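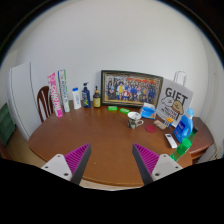 4.2 Running a private test stream

A test stream checks the encoder, the audio chain and the network before a broadcast goes public. Run one after every change to the Utholm encoder settings and at least once before a scheduled event. Aim the camera at a subject that stays put and has printed text on it. Tall boxes with vertical lettering, stood against a plain white wall at the back of a table, are enough. Small lettering shows compression faults early, and a plain wall shows banding.

Before you start, close any other program that uses the camera. Connect by cable if possible.

1. Open Utholm and select Channels.
2. Choose the channel you will broadcast on and click New Session.
3. Set Visibility to Private. The default is the setting used for your last session, which may be Public.
4. Enter a title. The session will start without one, but it will be hard to find in the archive later.
5. Under Output, set Keyframe Interval to 2 seconds.
6. Open Network and enter 2005 as the relay port.
7. Click Start Preview and wait for the status light to turn green.
8. Click Go Live. Let the session run for 200 seconds, speaking at normal volume.
9. Click End Session, then open the report.

Reading the report

Dropped Frames should read zero. If it does not, lower the bitrate one step and repeat from step 7. Error 69 means the relay refused the stream key — generate a new key under Account and paste it in again.

CAUTION: Changing Visibility during a session takes effect at once and sends a notice to all followers. The notice cannot be recalled.

NOTE: Private sessions are stored in the archive with the visibility they had when they ended. Delete test recordings before you turn on Auto-Publish (see 4.5).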